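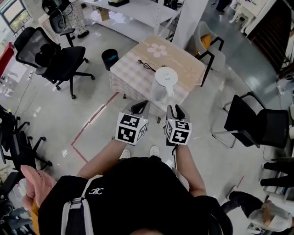 Figure 4. White kettle on a small square table, power cord laid behind it.

4. The hot drinks table

This section covers setting up the kettle table, daily use, and packing the kettle away. Read it before you plug anything in.

Choosing the spot

1. Put the table where its top is level and all the legs touch the floor. Press down on each corner. If it rocks, move it or fit a felt pad under the short leg.
2. Keep the table clear of the main walkway. Chairs on wheels should be able to roll back without bumping it.
3. Check that the cord reaches the wall outlet without being stretched. Do not use an extension cord with the kettle.
4. Stand the trash bin on the floor beside the table, not under it. Fit a liner before first use.

Note: At the Tavurden office the usual place is on the window side of the second floor. If you want it moved, ask Meron Woldegiorgis first, as the outlets near the stairs share a circuit with the copier.

Laying the cloth

1. Wipe the tabletop and let it dry.
2. Spread the cloth so that the overhang is even on all sides. With a checkered cloth, line up one row of checks with the table edge.
3. Smooth out any folds in the middle. The kettle must stand flat.
4. Tuck in corners that hang low enough to catch on a chair.

Caution: Do not let the cord hang over the front of the table. A cord caught on a sleeve or a chair arm can bring down a kettle full of boiling water.

First use of the kettle

1. Take out any paper or packing from inside the kettle and rinse it with cold water.
2. Fill to the upper line, close the lid, and bring to a boil.
3. Pour the water away. Repeat once.
4. Dry the outside before setting it back on the table.

Daily use

1. Unplug the kettle before filling it. Stay between the lower and upper lines.
2. Uncoil the cord fully before plugging it in. A coiled cord can get warm in use.
3. Turn the spout away from the side where people stand, then switch on.
4. Pour slowly with the lid closed. For green tea, let the water cool to 70 °C.
5. Empty the kettle at the end of the day and leave the lid open overnight.

Note: Descale once a month, or sooner if you see white flakes in the water. Use equal parts white vinegar and water, leave for an hour, and rinse twice.

Packing away

1. Unplug the kettle and let it cool completely.
2. Coil the cord in wide, loose loops. Do not wrap it tightly around the body of the kettle.
3. Shake out the cloth and fold it in quarters.
4. Return both to the shelf marked 29.

Report a damaged cord or a leaking lid to Obsa Kumsa, extension 187, and leave the kettle unplugged until it has been checked.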